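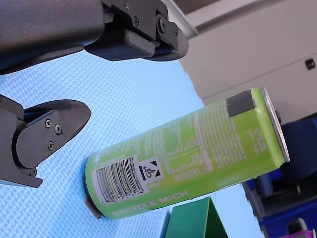
December, after lunch. Back to the budget sheet for the Prurkstead bench, which I keep promising Parviz Rahimi and keep not finishing. We have 1,566 to spend before the year closes, and the Mahmoudi quote for replacement finger pads is 397 of that already. I do want them – a tall, slim can like the lime-green one asks a lot of a flat pad – so in they go.

Next come the mats and trays, 287 from Flitby with shipping.

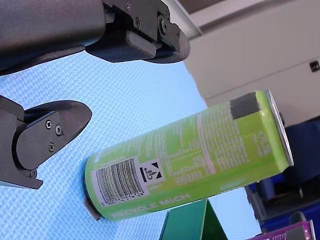

That leaves 882, a little short of the 900 Purkville wants for the spare wrist, bless them. I'll call and ask nicely before I cut anything.

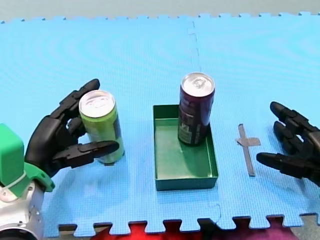

Green can in hand, purple one in the tray, tape cross to the right.

Parviz, please check my sums.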